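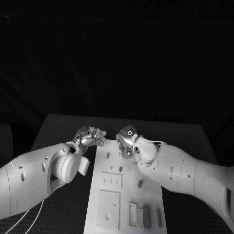 Nafula asks why her fingers go wrinkly in the bath when her arms and tummy stay smooth. She wants to know if the water is getting inside them.

It is a good question, and for a long time most people gave the same answer. They said skin soaks up water like a sponge, swells, and folds into wrinkles. Skin does take in a little water. But that can't be the whole story, and doctors found a clue a long time ago.

The clue

Some people have had a cut or an injury that damaged the nerves in a finger. Nerves are the thin threads that carry messages between your brain and the rest of your body. When those people put their hand in warm water, the healthy fingers wrinkled and the injured finger often stayed smooth.

If wrinkling were only about soaking, every finger would do it. So the nerves must have a job to do as well.

What happens under the skin

Your fingertips have a lot of tiny sweat holes, called pores. When your hand stays in water, some water goes in through the pores. The nerves notice the change and send out a message, and you don't feel it or think about it. It is an automatic message, like the one that keeps your heart beating while you're asleep.

The message tells the small blood vessels in your fingertips to squeeze narrower. With less blood in them, the soft part under the skin shrinks a little. The skin on top stays the same size, so now there is more skin than there is finger to cover. It gets pulled down in some places and left up in others. Those ups and downs are the wrinkles.

You can think of a grape turning into a sultana. The inside gets smaller and the outside has to fold. (A grape does it by drying out, so it isn't a perfect match.)

Why fingers and toes?

The skin on your palms and the soles of your feet is different from the skin on your arms. It is thicker, it has no hair, and it has many more sweat pores. That's why the wrinkles turn up there and your tummy misses out.

Is it good for anything?

Maybe. In some tests, people moved wet marbles from one container to another. People with wrinkly fingers were a bit faster than people with smooth ones. The wrinkles may let water drain away, the way grooves on a car tyre do on a rainy road. Other tests didn't find much difference, so scientists still argue about it.

Try it at home

You need a bowl of warm water, a bowl of cool water and a clock. Ask an adult to check that the warm water isn't too hot.

Put one hand in each bowl. Look at your fingertips every 2 minutes and write down what you see. Which hand wrinkled first? Did your thumb go at the same time as your little finger?

Dry your hands and keep watching until the skin is smooth again.

Words to know

Nerve: a thin thread that carries messages around the body.
Pore: a tiny hole in the skin.
Blood vessel: a tube that blood travels through.

Next question, from Lộc: why do we get goosebumps?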